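Changes to Evening Study Hours at Harport Library

Beginning in April, the Harport branch will extend its evening study hours on weeknights. The reading room on the second floor will remain open until 10 p.m., and the front desk will be staffed until 9:30. Patrons who wish to borrow or return materials after that time may use the self-service station beside the Pettigrew Street entrance.

The decision follows the winter survey of cardholders, to which 256 patrons replied. Of these, 201 asked for later closing on at least two evenings a week. Many respondents were adult learners who attend class after work and reach the library only after seven. Several also asked for more quiet seating, and the former periodicals area has been set aside for this purpose. Talking and telephone calls are permitted in the lobby only.

Group rooms may still be reserved through the Jistus booking page, up to two weeks ahead. A reservation is held for 15 minutes and then released to the waiting list. Groups that need a room for a full term should apply in writing to the branch office.

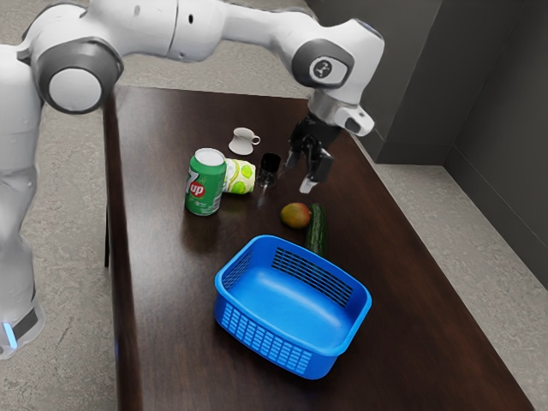

Parking remains free after 6 p.m. in the Zekwood lot, which has roughly 300 spaces. The gate on the north side will be locked at 10:15 each night — patrons leaving later should use the exit on Pettigrew Street. Bicycle racks are available at both entrances.

Weekend hours are unchanged. The children's section will continue to close at 6 p.m. every day, and patrons under the age of 14 must be accompanied by an adult after that hour. Questions about the new schedule may be directed to the front desk in person or by telephone.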